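Two Grippers, One Cube

Stutada and Curneck both sell a two-finger electric gripper for light arms, and on paper the two are hard to tell apart. Uriel Zapata, who runs the test bench at Karunaratne, mounted each on the same wrist, with the same controller settings, and logged 272 placements per unit.

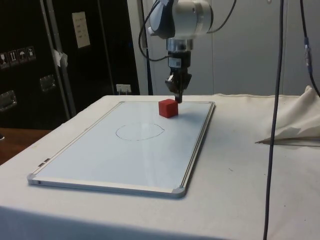

Placement error was the figure Zapata cared about most. Grip force is easy to measure and seldom decides a purchase. The target is an oval drawn in marker on a whiteboard laid flat on the table, and the part is a red cube. A trial counts only if the cube's base ends up wholly within the line. By that rule the Curneck scored 229. The Stutada did better but took longer to close, and its release was slower as well.

Most of the Curneck misses came at release. One finger let go slightly ahead of the other and nudged the cube sideways.
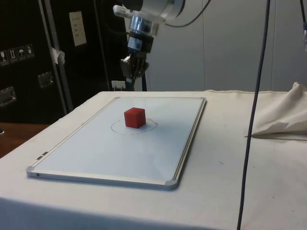

Zapata tried a lower opening speed, which cut the misses and gave up most of the time advantage. Firmware 2 for the Curneck adds separate speed limits for opening and closing. It will be run on the same bench, along with a Punov unit that arrived too late for this comparison.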